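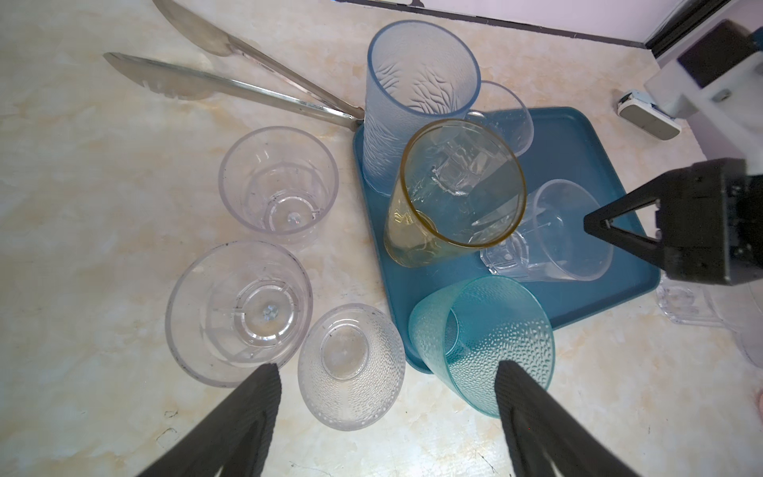
Reusable cups return to the staff dining rooms

Published 30/05/2024

Rullus, the catering service for the Leinonen campus, stopped buying single-use cups in January. The dining services manager spoke with the campus newsletter about the first months of the change.

"The dining rooms serve 1127 people on a normal working day," the manager said. "Most of them take a cold drink with lunch, and many come back for a second. The waste bill had become difficult to defend."

The service began with 500 cups in the Oline building. According to the manager, that supply proved too small by the second week, when employees began carrying cups back to their desks. Return shelves have now been placed on 7 floors, and cups left there are collected every afternoon.

Asked whether washing had added to the workload, the manager acknowledged that it had. "The evening shift now starts half an hour earlier. We agreed on that with the staff before the change, and the hours are paid."

Cups are washed under a contract with Revimier, which returns each load within 24 hours. The manager described the arrangement as satisfactory, although two deliveries in the spring arrived late and paper cups were used on those days.

Hot drinks are not yet included. "We are still looking at lids," the manager said. "Employees should continue to bring their own mugs for coffee until they hear from us."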